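Would You Pay a Robot to Do Your Laundry?

2022-03-30

214 shares | 38 comments

I have wanted a laundry robot since I was old enough to be handed a basket. So when the Donlow showed up on a trolley in February, with a fat manual and its own power brick, I cleared the evening, made popcorn and sat down to watch it work.

Donlow is the home kit from Firkberg, the company that used to make those little window cleaning gadgets. You get two arms on a rolling post, a charging base, and a tablet app called Noven that does the thinking. The pitch is simple. Park it by your washer, show it the job once, and it loads, unloads and sorts from then on. You can rent it by the month or add the Blackburn plan, where a human trainer helps set up the routines for your own machine.

I took the Blackburn plan, and I'm glad I did, because washers turn out to be a nightmare for a robot! Front loaders are the easy ones (big door, everything at knee height). Top loaders mean reaching down into a dark hole full of twisted cloth, and mine is a top loader. The training material leans hard on people doing the chore by hand, and once you've looked at a few moments of it you start to see how fiddly the whole business is.
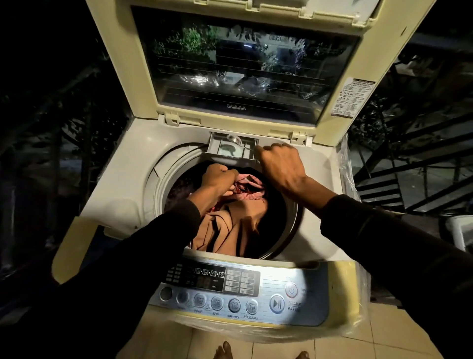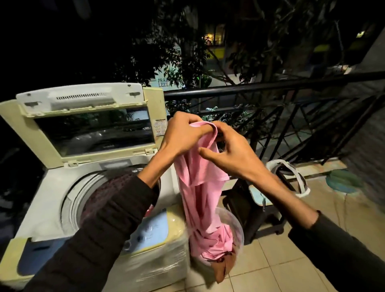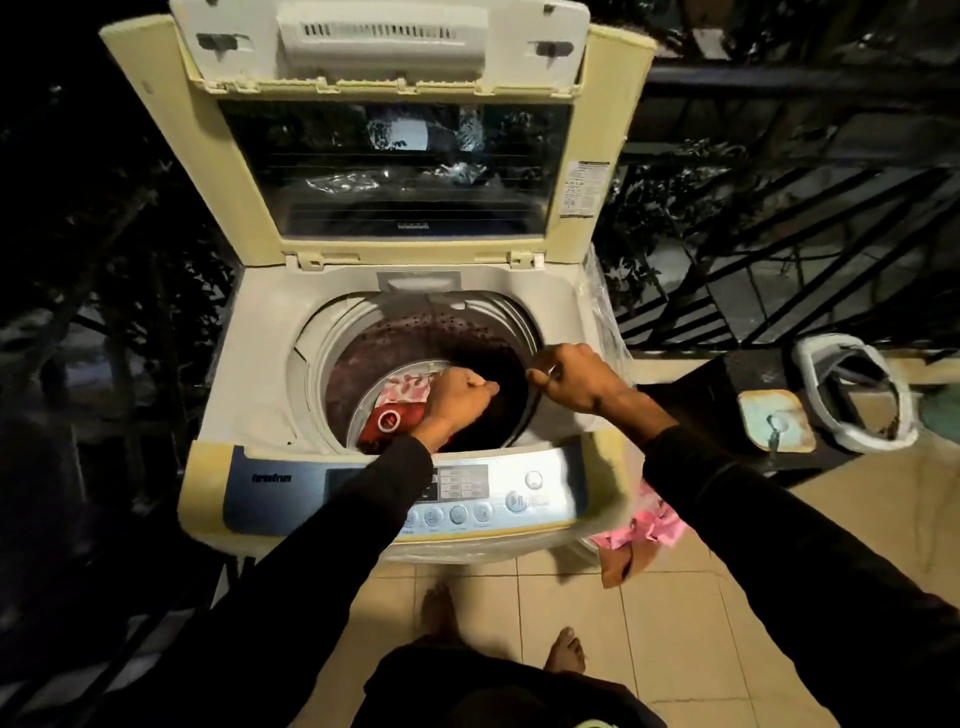
Night laundry at a top loader, by hand.

My first week with the Donlow was mostly me saying "no, the other one" to a machine that couldn't hear me. It is very good at picking up one sock. It is pretty good at picking up a towel. Give it a pair of leggings wrapped around a pillowcase and it stops, backs off, and sends a polite message to your phone asking for help. I got 50 of those messages before I learned to turn the chime off.

Then I did the second setup session, the one I'd skipped because I thought I was clever, and things got a lot better. The trainer had me go through the same load again and again, slowly, lifting each piece by a different corner, and after that the arms stopped yanking and started doing this lovely little shake. I may have clapped.

What's it like to live with? Quieter than I expected, and bigger. The post takes up the spot where my ironing board used to be, and the base needs an outlet all to itself. Noven is easy enough to use, though I wish it would remember which loads I wanted kept separate – I had to tell it about my white shirts every single time.

Now, the money. Rental is $200 a month, and that's with the trainer sessions thrown in. For a big family with towels coming out of their ears, I can see it. For me and my two loads a week, it's a lot to pay for help with a job I can finish during a phone call. Firkberg says a cheaper one-arm version is on the way, and I'd love to see what it does with a fitted sheet. The two-arm one gave up on mine, and I've asked to keep it another month so we can both have one more go.

38 comments | Share this story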